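Semport lab compares jointed hands with two-finger grippers on soft goods

Sep 7, 2019

The manipulation group at Semport has finished a comparison of end effectors for two-armed handling of soft goods, and the result is less one-sided than its members expected. Jointed hands did better on bags and other limp items. Parallel two-finger grippers were faster and more repeatable on everything with flat sides, and they needed far less attention between runs.

The work started in February, when the group was asked to choose hardware for a packing and unpacking cell. Two candidates were on the table. The first was the Galli, a parallel gripper with rubber-faced jaws. The second was the Filtetti, a hand with individually jointed fingers. Both were mounted on the same pair of arms and driven by the same Vadberg controller, with the same camera position and the same operator console, so that differences in the logs could be traced to the end effector.

In total 2,192 trials were logged. Each trial consisted of a single instruction, such as opening a bag, moving a small box to a marked area, or picking up a pen and putting it down again in a given orientation. A trial was stopped and scored as failed if the object left the table, if the controller reported a torque limit on any joint, or if the operator released the enable switch. Items were placed by hand before each run, with the starting angle drawn from a printed list.

"The gripper wins on anything you could describe with three dimensions on a label," said Leandro Ibarra, who ran the trials. "Fabric is a different matter. The jaws close, the cloth folds between them, and the controller has no idea how much material it is holding."

On small boxes the Galli was the clear choice. Approach planning is simple, the closing force is known, and a failed grasp shows up at once in the jaw position. The Filtetti could pick up the same boxes but took longer to settle, as each finger has to reach contact before the hand reports a stable grasp. The group tried a preset in which only the thumb and two fingers close. It cut the settling time but brought no improvement in placement accuracy.

Pens and markers were difficult for both. The gripper tended to rotate them on contact when the jaws met the barrel off center. The hand had the opposite problem - it held them well but often let go of them unevenly, one finger after another, so the pen ended up at the wrong angle. A change to the release sequence in the controller corrected part of this. The remaining error was put down to friction in the finger joints.

Thin, crinkled packaging was scored separately. Neither device could lift it from a bare tabletop without first dragging it to an edge, and the group now treats that as a two-arm task by default.

The longest section of the internal report concerns backpacks. Opening one calls for one arm to hold the fabric while the other works the zipper or pulls a flap clear, and the first arm has to follow the fabric as it shifts. With the parallel gripper on both sides, the holding arm lost the fabric whenever the pull direction turned away from the jaw axis.
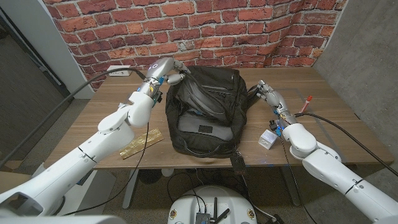
Fingers that wrap over an edge tolerate a much wider range of pull directions, and the holding arm could be left in a soft compliance mode for most of the motion. The drawback is wrist load. The hand is heavier than the gripper, and with the arm extended across the table the controller had to be limited to a lower acceleration to stay inside the joint torque margins. Ibarra set the limit conservatively after two stops early in the series and did not raise it again.

Cabling took up more time than planned. The hand needs its own supply and data lines, and both have to be given enough slack for full wrist rotation. Several runs were discarded after a line pulled tight and the force readings drifted.

The controller itself was not under test, but the report includes a note on it. The Vadberg unit was run at an update rate of 100 Hz for the first block of trials and 1,000 Hz for the second. Box handling showed no difference between the two. With fabric the higher rate reduced overshoot when the cloth came free suddenly, and the group has kept it for all work with the jointed hands.

Pascual Carrasco, who is responsible for the cell design, said a mixed setup is the likely outcome, with a Filtetti on the arm that holds and a Galli on the arm that moves objects. "We would lose the option of swapping roles between left and right," he said. "The planner assumes both sides are equal, and that assumption is in more places than I would like."

A tool changer was considered and set aside for now. The available model adds length behind the wrist, and the arms are already close to their reach limit at the far side of the table.

The next series will use the mixed setup with the same objects and the same list of starting angles. The group also intends to repeat the marker trials with a revised release sequence, and to test a second camera at wrist height for cases where the raised flap of a bag hides the contents from the head camera.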